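Section 4: Filling, Corking and Laying Down Your First Batch

Okay, so your vinegar has finished its time in the Hillar crock and you've strained it (if you haven't, go back to Section 3, I'll wait). I've been running this kit in my own kitchen since February and I've made most of the mistakes already, so read the notes before you pour anything!

What you need on the counter: the filling wand, the hand corker, your clean bottles, the bag of corks, a funnel as a backup and two old towels. I mean it about the towels.

1. Rinse every bottle with hot water, even the brand new ones. Turn them upside down on the rack and let them drain for 60 minutes. I usually go walk the dog.

2. Put the corks in a bowl of warm water and set a saucer on top to hold them under. They need 14 minutes. Longer makes them spongy, and then they crumble in the corker and you spend your evening fishing bits out with a skewer.

3. Push the filling wand onto the crock's spigot until you feel it click. Mine is stiff, and a dab of cooking oil on the rubber ring helps a lot.

4. Open the spigot a quarter turn, put the wand all the way to the bottom of the bottle and press. Filling from the bottom keeps the foam down.

5. Stop when the level is two fingers below where the cork will end. The wand takes up some room, so the level drops when you pull it out (you'll get the feel for it by the third bottle).

CAUTION: Don't fill right up to the top. A cork pushed down onto liquid has nowhere to go, and either it creeps back out overnight or the neck cracks. Wear the gloves from the kit while you work the corker.

6. Set the bottle on the corker base, drop in a cork and bring the lever down in one smooth push. If it stops halfway, don't lean on it! Lift the lever, turn the bottle a little and try again.

7. Wipe each bottle, stand it upright and leave the whole lot alone until the next day. I bottle on Thursday nights and check them over breakfast.

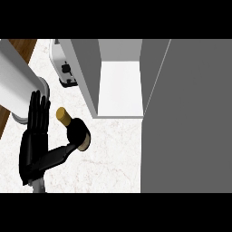 8. Next day, run a thumb around each cork. It should feel dry. A damp one gets pulled and replaced with a fresh cork, and please don't try to save the old one.

9. Lay the dry ones on their sides somewhere cool and dark, with the label facing up so you can read it without rolling them.

Note: If you're storing bottles on a smooth counter or shelf, fold a dish towel under them first. Round bottles wander, and I learned that at 2 in the morning from the sound of it.

Note: Marisol Rengifo wrote in to ask about the short plastic-topped stoppers from the older Teshome kit. They fit, but they're for bottles you keep standing up in the fridge. Use the long corks for anything you lay down.

10. Write the date and the batch on the card in the lid of the crock. Leave the bottles for 19 days before you open the first one, then move on to Section 5 for tasting and blending.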